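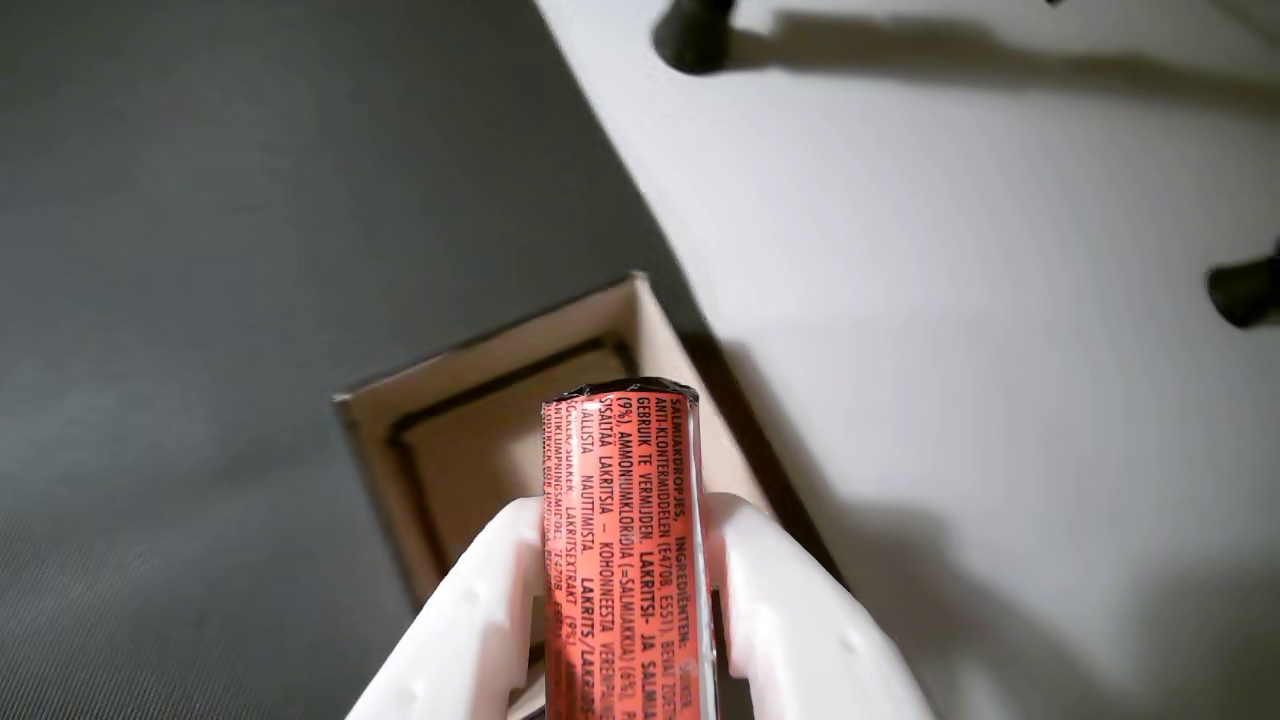
Salmiak roll

A salmiak roll is a paper-wrapped tube of small licorice candies flavored with ammonium chloride, also called salmiak. It is sold mainly in the Nordic countries, the Netherlands and northern Germany, usually near the cash register. The Dutch name for the candies is salmiakdropjes.

Ingredients

The main ingredients are sugar, licorice extract and ammonium chloride, which gives the candy its sharp, salty taste. A typical label gives 9% licorice extract and 6% ammonium chloride. Anti-caking agents such as E470b and E551 may be added. Salmiak is a different substance from table salt, although the candy is often called "salty licorice" in English.

Packaging

The candies are stacked in a column and wrapped tightly, with the paper crimped or folded over at the end. Because one wrapper often serves several countries, the ingredient list may be repeated in Dutch, Finnish and a Scandinavian language, in small capitals running along the tube. Rolls are delivered to stores in cardboard boxes, which can also serve as counter displays.

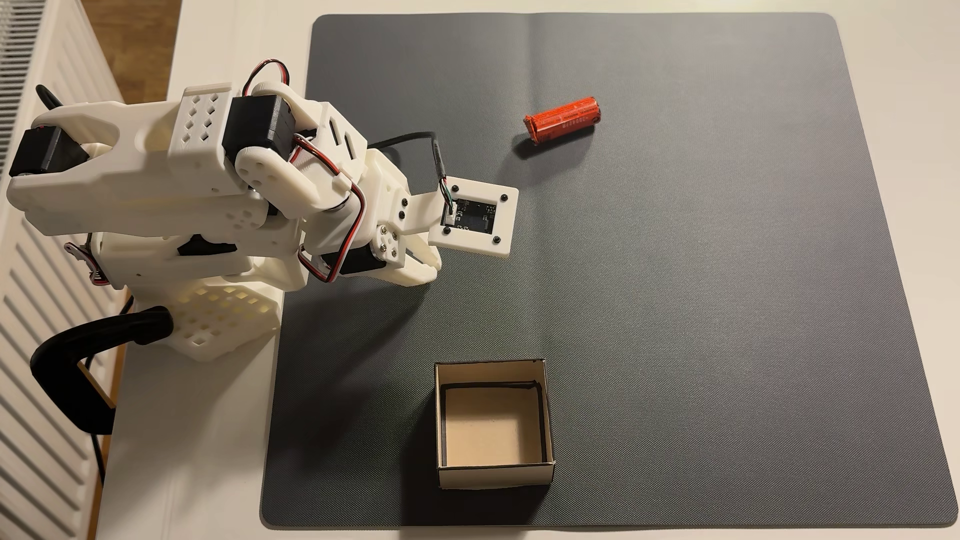 Box sizes vary by maker. The Wolness company of Movham packed 14 rolls to a box until its designer, Reet Mets, introduced a shallower tray for small shops. Its rival Numton kept the older, taller box.

Health warnings

Licorice contains glycyrrhizin, which can raise blood pressure when eaten in large amounts. Labels on stronger kinds advise people with high blood pressure to avoid eating too much.

See also
Salty licorice
Ammonium chloride
Candy wrapper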